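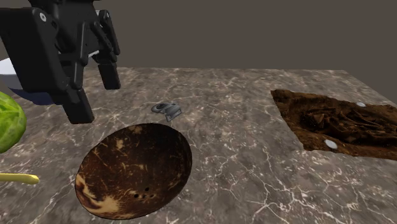

Can a shared workshop build a kitchen sorting arm that works outside the simulator? Possibly, but the group at Datthorpe hasn't shown it yet.

Members of the Datthorpe workshop say their sorting arm, called Savach, is ready to move from simulation to a real bench. The project has been running for 18 months on Saturday sessions, and the group now wants money for motors and a second controller.

The claim behind the request is a good one on paper. In its latest round of simulated trials, Savach picked up the right item and put it in the right bin in 21 of 23 tries, according to a post on the workshop's site. The 2 misses were put down to bad grip angles.

What the post leaves out is how the tries were chosen. There is no word on whether the items were moved between runs, and no list of the objects used. A simulated coconut shell weighs whatever the software says it weighs, and a simulated marble top never gets greasy. Anyone who has tried to get a home-built gripper to hold a piece of fruit will want to see that part on video.

Barros, a rival build run out of a garage across town, posted similar scores last spring. Its real arm managed 9 picks in an afternoon before a finger joint cracked.

The Datthorpe group says it will use parts from Adico, a small local supplier, and expects to spend over $900. It has not set a date for a public test. The workshop's members vote on the money in March.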